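Visit report: Matari document review center, Sandoval
July 28, 2020
Evangelia Stergiou

Matari handles claim intake for law firms in drug and device injury cases. I attended its open day with Loukia Giannakopoulos, who reviews pharmacy records for our office. The program covered intake, record retrieval and the plaintiff fact sheet.

Intake runs on Lelus, a case database licensed from Fomar. Each claimant file must contain proof of use and proof of injury before it moves to review. Proof of use means a pharmacy printout with the lot number or the national drug code. A photo of the bottle is accepted only as a placeholder.
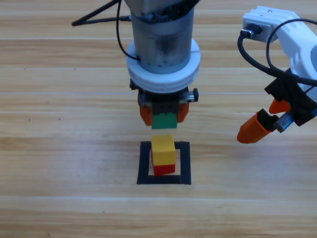
The docket shown to visitors had 3,251 registered claimants in March. After duplicates were merged, 3,194 remained. Most duplicates came from people who had signed with two firms - the system matches on date of birth and prescriber, then sends the pair to a reviewer.

Record requests go out with a signed HIPAA release. A second request is sent if the provider has not answered, and the deadline on the fact sheet is tracked separately from the filing deadline.

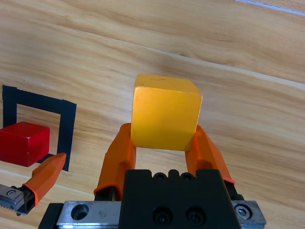

Yellow cube held between two orange gripper fingers.

Reviewers code each file against 80 fields. Loukia asked how dose changes are entered. The answer was one line per prescription, with start and stop dates, so a switch from brand to generic shows up as a new line. This matters in states where a brand maker cannot be sued over a generic.

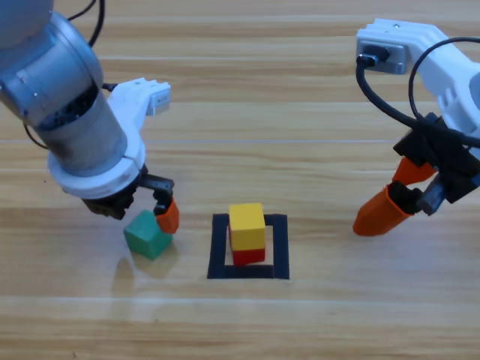
Fee agreements and lien resolution were left out of the program. We have asked for the field list and a blank fact sheet.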